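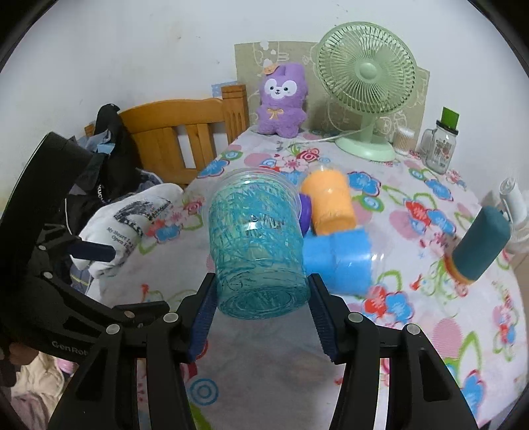
Clearing a shared table full of children's cups, soft toys and odds and ends -- where do you even begin?

Posted in Home and Family > Tidying and Storage
172 views, 3 replies

Meinir Trevor

Hello all, first time posting here, although I have been reading the laundry threads for years and owe somebody a large thank you for the one on getting felt tip out of cushion covers.

My trouble is the table. We have one decent-sized table in the back room and it does for everything. My two girls play at it, I sort clothes at it, and whatever comes out of a school bag seems to live on it until somebody is expecting their tea. I keep a flowered cloth on it, pink and blue and red with green leaves, which was my aunt's choice and which I have grown very fond of, but it is a busy pattern and I do think it hides how much is sitting on top until you try to find a space for a plate.

At the moment it is mostly cups. There is a clear one with teal-blue scribbly lines all round it that the little one won't be parted from, an orange one with a lid, a bright blue one that is forever on its side, and bits of purple plastic that may or may not belong to something. Then at the back we have the purple cuddly toy with the yellow bow, the pale green fan with its lead trailing over the cloth, the cotton swabs, a glass jar with a black lid, and a sheet of cartoon animals propped against the wall waiting to be coloured in. And there is generally a backpack on the chair and a top or two folded on the table that never quite make it upstairs.

I have tried the obvious thing, a big plastic box from the market that everything gets swept into at night. It worked for nearly a fortnight. Then the box became a place where things went to be lost, and the girls would tip the whole lot out to find one cup, so I was worse off than before. I have also tried being stern, and I am no good at it.

I don't have much to spend and I can't put up shelves (rented house, and the wall is the sort that crumbles if you look at it). The children are four and seven. My mother-in-law is coming to stay in April and I would dearly love to be able to lay that table for six people without needing the whole afternoon to do it. She has never said a word about it, she's a lovely woman, but I see her looking for somewhere to put her tea down.

So, in what order would you tackle it, and how do you keep it from coming back? Thank you in advance, and sorry for the length of this!

Daryna Nechyporuk

Hello Meinir, and welcome. You have no need to apologise for the length, I am about to be much worse.

We had a table very like yours when my three were small, and what finally helped me was to stop thinking of it as one job. There are really four or five lots of things on there, and each of them wants to go to a different place, so when you try to clear it all in one go you are walking round the house with one sock and a cup, getting cross. I would do it in this order.

Take the clothes and the bag first. They are big, they are easy to decide about, and you get a good stretch of cloth back straight away, which cheers you up for the rest. Anything folded goes on the bottom stair, and the rule in our house was that the next person up took it with them, whoever's it was. For the bag, put a strong hook on the back of a door (the over-the-door sort, no screws, so your landlord will never know) at the height of the seven-year-old and not at yours. I had mine far too high for a year and wondered why the bags were always on chairs.

Next do the fan. Before you put anything else back, move it so that the lead drops straight down behind the table instead of crossing the cloth. I know it seems a small thing, but a lead across a table where a four-year-old plays does worry me a bit, as one good tug at a cup can bring the whole fan with it. If your socket is on the wrong side, turn the fan round or swap the ends of the table over. If neither will do, I would put it on a stool in the corner during play and only bring it back when you are sitting there yourself. In the colder months ours went under the bed in a pillowcase, to keep the dust off the cage.

Then the cups. I would not use a deep box again, you have found out for yourself what happens to deep boxes. What you want is something shallow, a tray with a lip or an old roasting tin, so that every cup can be seen from above and nobody has to tip anything. I used the lid of a storage tub turned upside down and it cost me nothing. Lidded ones stand at the back, open ones at the front. If one is always rolling on to its side, let it live on its side, life is short. Let the little one put her favourite in last, so that it is on top and she knows exactly where she left it. My youngest would put away the entire tray for the honour of putting his own cup in at the end.

While you are at it, have a look at the loose plastic bits. Mine had a jam jar called the hospital, where any piece without an owner went. At the end of the month I'd go through it with the children and most pieces turned out to be from toys we had given away long before. They loved doing it, I think because it was the only kind of tidying where they were asked for their opinion.

The small bathroomy things, your cotton swabs and so on, I would take off the table altogether. They wander downstairs because somebody needed them once. If you truly use them in that room, put them in a small basket on a windowsill out of the four-year-old's reach, and the jar with them.

The colouring sheet and anything else flat can go in a magazine holder or a big envelope stood up at the end of the table. Loose paper against a wall slides down sooner or later and then it is under everything. We kept a clipboard for whichever picture was being worked on, and that hung from the same door as the bags.

And leave the cuddly toy! I really mean it. A table where children live should have one friendly face on it, and it gives the girls something to "look after" when they are clearing up round it. We had a rabbit that sat at the end all through meals, and my own mother used to pour him a thimble of tea.

As for keeping it that way, I do 15 minutes before tea, with the radio on, and everybody does something, even if the something is carrying one cup. Whatever is not done by then goes on the tray and the tray goes on top of the fridge until morning. Some nights we skipped it. You will too, and it is all right, it only takes two goes to catch up from one missed evening. What you mustn't do is save it up for the day before a visitor, as I did every Easter for years.

About the cloth, one more thing and then I'll stop. Patterned cloths are a blessing with children for spills, so do keep it, but shake it outside whenever the table is empty, and look at it from the side with a lamp on. I found all manner of beads and crumbs on mine that way that I would have sworn were flowers.

I hope the visit goes well. Do write back and say how you got on.

farnix_44

get a trolley. we have a Cledeck one on wheels, three levels, cups on top, art stuff middle, rubbish at the bottom. roll it away when you want to eat. about the width of a chair so fits most places. wheels are a bit rubbish on carpet

also fewer cups

Meinir Trevor

Oh, thank you both so much, and Daryna, what a kind and thorough answer, I read it out at breakfast.

I have made a start. The clothes went to the bottom stair and were still there at bedtime, so the "next person up" rule needs a bit of work with my husband, but the bag now has its hook and my eldest is very proud of being able to reach it herself. I turned the fan round and the lead goes down the back, and I feel quite silly for not having done it before.

For the cups I am using an oven tray with a chip out of the enamel. The little one insisted on lining it with a tea towel so that they would be comfortable. She does put her scribbly one in last, and then she generally takes it straight out again, but the others stay put! The hospital jar has four patients so far and I have no idea what any of them are.

Farnix, I did look at trolleys and there is one in Sutcliffe's window that would just go between the chair and the wall, but I shall wait and see how I get on with the tray first. You may be right about fewer cups. I shall bring it up with the management, who are four and seven, and I don't hold out a great deal of hope.

If anyone has a good way of getting a tablecloth to lie flat after it has been scrunched up under toys for weeks, I'd be glad to hear it before April. I have tried ironing it where it is and only managed to melt a crayon.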